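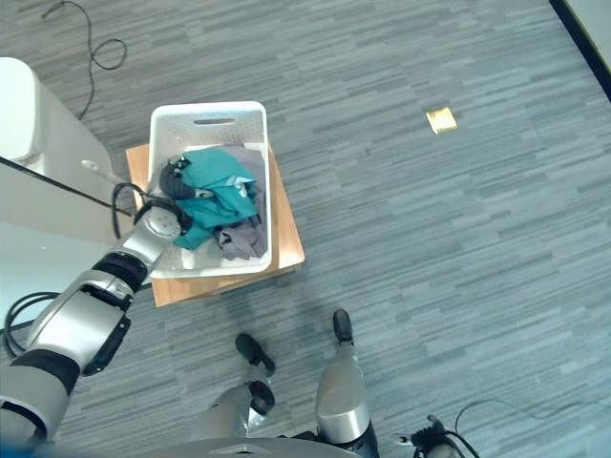 About McAlister

McAlister is a small laundry and folding school. We teach people to sort, fold and put away clothes at home, and we run the same courses for staff at guest houses and care homes. Rochelle Trevaskis started it in a spare room with one basket and a strong dislike of household advice.

The dislike is still here. Most of what gets said about laundry doesn't hold up well when you try it on a full basket. We were told that rolling saves space. Sometimes it does, and sometimes you get a drawer of sausages. We were told there is one right way to fold a T-shirt. We have tried 11 and would defend maybe two of them.

Our courses

The home course runs for 5 evenings and takes up to eight people. The first evening is sorting only, and some people find that slow. We've thought about shortening it and haven't, as the ones who skip it tend to be back at the basket later asking what goes where. The trade course costs $385 and includes a half day on flat pieces — towels, napkins, pillowcases — taught by Anju Chaudhary, who spent years in hotel linen rooms and has very little patience for decorative swans.

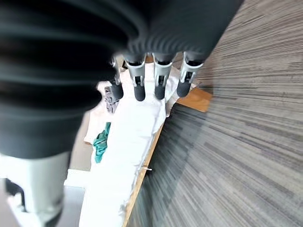

White cloth gets its own session. We don't sell a whitening product and we're wary of the people who do. What we teach is how to smooth a piece by hand, find the corners, and decide if it needs ironing at all. Plenty of it doesn't.

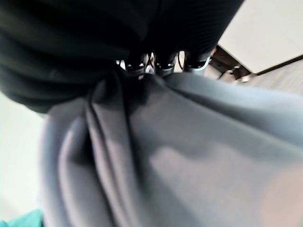
Gray cloth, gathered at the top

Picking a piece up is half the work, in Heather Nepia's view. Grab it anywhere and you spend the next minute hunting for a hem. She teaches people to lift, let it hang, and look before they fold. Does it save time? For some people, yes. We have no chart to show you.

What we don't promise

We won't say that a tidy basket will change your life. We don't hand out certificates with gold edges, and we've turned down folding boards, label makers and a "laundry mindset" workbook. A basket at a decent height and a bit of floor to stand on will do. 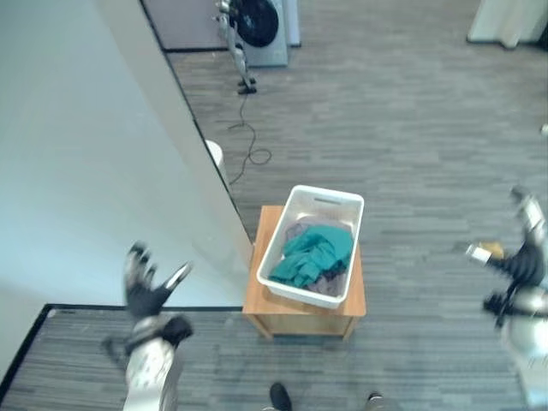

We do get asked what to buy first, and the answer is usually nothing. Bring the clothes you have, including the ones you're tired of folding. If you still want a gadget after the last evening, ask Ashton Prendergast at the desk, and he'll try to talk you out of it.

New home courses start in November.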